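Pornetgate micro-hydro scheme

The Pornetgate scheme is a small run-of-river hydroelectric installation supplying a rural property and its outbuildings. It has no storage reservoir. Water is diverted from a creek by a low weir, passed through a settling tank and a buried penstock, and returned to the same creek below the powerhouse. Rated electrical output is 836 W. The scheme was designed by Chantelle Van Wyk and built by the contracting firm Setiawan.

Site and hydrology

The catchment is steep, forested and mostly undisturbed. Flow is perennial but strongly seasonal, and falls to its minimum in February. The design flow was set from the dry-season record, so that for most of the year the creek carries more water than the turbine can use and the surplus spills over the weir crest. Gross head between the intake water level and the nozzle centreline is 11 m. At this head the choice of turbine is limited by flow capacity, and a conventional Pelton runner was rejected as too slow for direct coupling.

Intake and penstock

The intake is a sloping stainless steel screen set into the downstream face of the weir. Water falls through the screen into a collection channel, while leaves and gravel are carried over it. The screen is largely self-cleaning in high flow. In autumn it requires raking by hand.

From the channel, water enters a concrete settling tank fitted with a baffle and a scour valve. The penstock leaves the tank above floor level to exclude sediment. It is polyethylene pipe of 200 mm outside diameter, laid in a continuous downhill grade to avoid air pockets. A vent pipe immediately below the isolating valve admits air if the valve is closed with the turbine running, and prevents collapse of the pipe under vacuum. Thrust blocks are cast at both changes of direction.

Turbine and generator

The turbine is a Lotano crossflow unit with a horizontal shaft and a manually adjusted guide vane. Water passes through the runner blading twice, which tends to flush fine debris from the blades. Part-flow efficiency is comparatively flat, an advantage on creeks with a wide seasonal range.

A toothed belt drives a permanent magnet alternator. Its three-phase output is rectified at the powerhouse and carried as direct current to the battery room. Transmission at elevated voltage reduces conductor size, but requires isolation and labelling to the standard applied to solar array cabling.

Control

The scheme has no mechanical governor. Turbine speed is held by keeping electrical load constant. When household demand falls and the batteries are full, a Vamodell load controller diverts surplus power to a resistive element of 2000 W in the hot water cylinder. If the cylinder thermostat opens, a second air-cooled element takes over. The diversion loads are sized well above rated output so that either one can absorb the full generation alone.

Loss of all load allows the runner to accelerate to runaway speed, which for a crossflow machine is somewhat less than twice normal speed. Alternator voltage rises in proportion. The rectifier and input stage of the controller must therefore be rated for runaway voltage and not for operating voltage. Failure to observe this is a common cause of electronic faults in small schemes of the type.

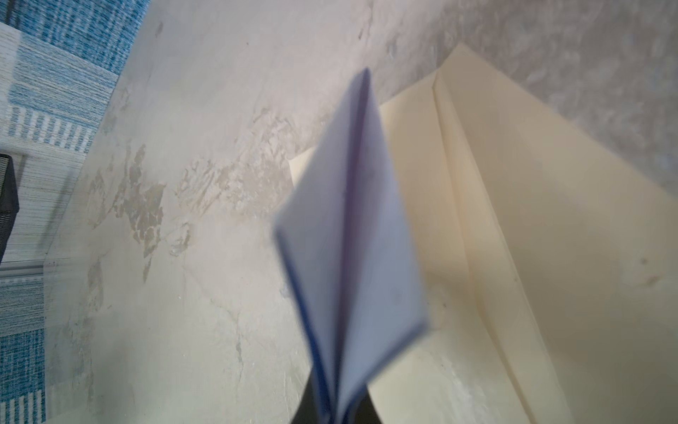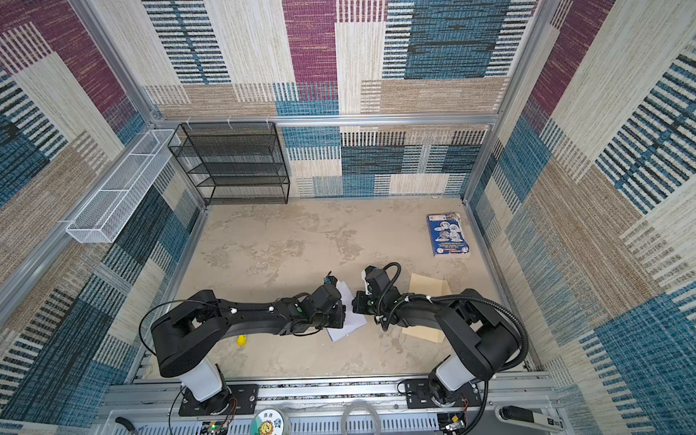
Maintenance

Routine work consists of clearing the screen, opening the scour valve after floods, checking belt tension and greasing the runner bearings. Bearings are the principal wearing part. The shaft seals at Pornetgate were replaced with a labyrinth type after the original lip seals admitted water to the drive-side bearing.

Net head is read from a gauge on the penstock immediately upstream of the guide vane. A falling reading at constant vane opening indicates a blocked screen, air in the pipe or a partly closed valve. The static reading, taken with the vane shut, should correspond to the gross head, and is used to check the gauge.

Environmental provisions

A notch cut in the weir crest below intake level passes a fixed residual flow to the diverted reach before any water enters the screen. Its level cannot be altered by the operator. The weir is low enough to drown out in moderate floods, and bed material moves past it without dredging. The tailrace discharges onto placed rock to limit scour of the bank.

See also

Crossflow turbine
Coanda-effect screen
Diversion load
Penstock
Run-of-river hydroelectricity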